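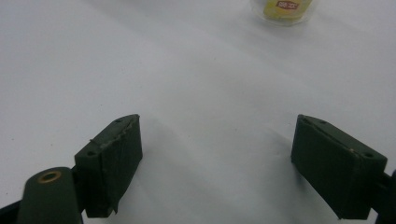 Siebe Verhoeven, shift lead, packing and returns, Skistmont

I've had the Plarkine hand grippers on my line since April and I'm still a bit giddy about them! You hold one in each hand, do the job you already know, and the arms from Baumgart learn from the recordings. We started with table clearing: cups, packets, crumpled paper, all the small stuff that eats up a morning.

What I like most is who does the teaching. My packers used to hear about automation after it was bought. Now they argue over the best way to pick up a thin plastic cup, and their way is the one that gets recorded – I've never seen people so proud of how they handle trash.

The grip is good and the wide jaws are forgiving. The finger covering does fray along the top ridge, so order spares (a pack of 3 was plenty for us). The cables are my one real grumble. You learn to keep your elbows out.

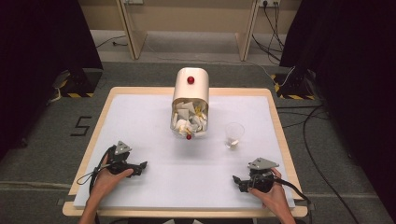

Both grippers open over the table, with the paper-stuffed container and a clear cup.

We did 452 recordings in the first round, in blocks of 150 at most, and wrists were tired by the end of each block. Skemow, who handles our training, now swaps people out sooner. Two of my crew have moved over to recording for half of every shift, and they asked for it. We're aiming for 2,000 before the arms get a shift of their own, and I'd buy the grippers again tomorrow.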